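Skurkelau rooms: how February has gone so far
To Doaa Ashour, from Said Bouzid
Feb 19, 2022

Dear Doaa,

I promised you a short note and I'm afraid it has grown (they always do!), but there is a good deal to tell you about the tea table and what your grant has done for it. Of the 1720 pounds, the largest share went on the tables and chairs, and the rest on the small household things we had talked about over the phone.

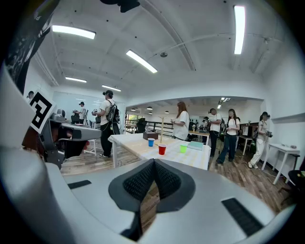
We settled on plastic cups in the end, in plain bright colours, so that people can say "pass me the red one" and be understood straight away. The checked tablecloth was my own choice and I'm very fond of it, with its big cheerful sun and the bit of writing alongside. Sessions last 60 minutes, and we've held seven of them this month. 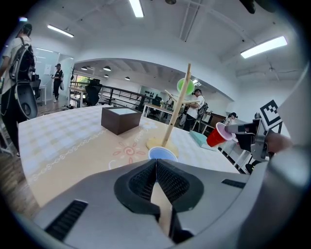
The cup stand has been the happiest purchase of the lot, and at 30 pounds I think we did well. It takes up hardly any room next to the brown box, and it gives everybody a proper place to put things back at the end, which was one of your hopes when we first wrote to you. I would still like a second cloth for wash days, and Lemaire have promised me a price by the end of the month. I'll send it on as soon as it comes.

With warm thanks,
Said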